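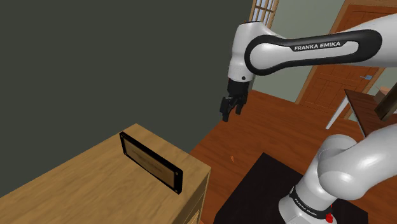 第三讲 木地板为什么会响

上次讲到含水率就下课了,我接着说。上讲义里那道换算题好多人来问,我放到最后再讲,先把地板响这件事说清楚。

木头是会喘气的,这话我每年都讲一遍。空气潮了它吸水,横着纹理胀开;屋里一干又缩回去。顺着纹理的方向几乎不动,所以你们量长度量不出什么,要量宽度!

响声多半来自摩擦:板和板的榫槽互相蹭,或者钉子松了,人一踩,板就顺着钉身上下滑。龙骨没找平也会响,那种声音闷一些,我在 Sevell 那套老房子里听了一个八月,到后来光着脚就能指出是哪根龙骨(邻居觉得我有毛病)。

铺之前记得让板子在屋里放几天,拆开包装,垫起来,四面透气。墙边留伸缩缝,踢脚线会盖住,别嫌难看就拿胶填死。填死了会怎样?夏天一胀没地方去,中间就拱起来。

已经响了怎么办?先别急着撬。找到位置,往缝里扫一点滑石粉,来回踩一踩,轻的能管一阵子。不行再从板面斜着打螺钉,孔要先钻,不然容易裂。

作业:读 Zaden 案例,讲义第47页,写出3种可能的响声来源,再说说你会先查哪一种。Tarnidus 那份选读,有空就看。

换算题:含水率的分母是绝干重,不是湿重。错的人基本都错在这儿,回去自己改一遍。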